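Search this repo... Go

# Arkell weather logger

I've been building little data loggers for years, and Arkell is the first one I'd happily leave on a fence post over a Canadian winter. It reads temperature, humidity and pressure, writes them to a plain CSV file, then goes back to sleep (it sleeps a lot!). This README covers board revision 3.

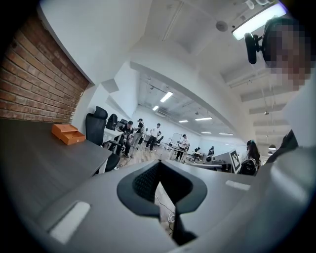 Long grey desk by the brick wall, with the small orange box.

## What's in the repo

- `firmware/` - the code, plus my messy notes
- `board/` - schematics and layout
- `samples/` - 353 days of readings from my yard, starting in October

The pressure sensor reads a touch high on cold mornings. I've left the raw values alone, so grab `offset.txt` if you want them corrected.

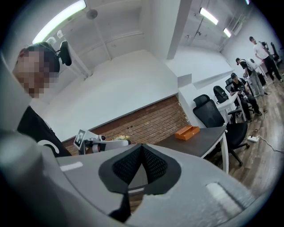

Soledad Begay wrote back that her logger lost its clock whenever she swapped the batteries, and could the time please be saved to the card first? Good catch, and it's in the 28th February build. Update before you open the case!

Licence is MIT, so go wild.

Recent items
- Valtance solar charger notes
- Fixing the colour of the status light
- Issue 119: card fills up early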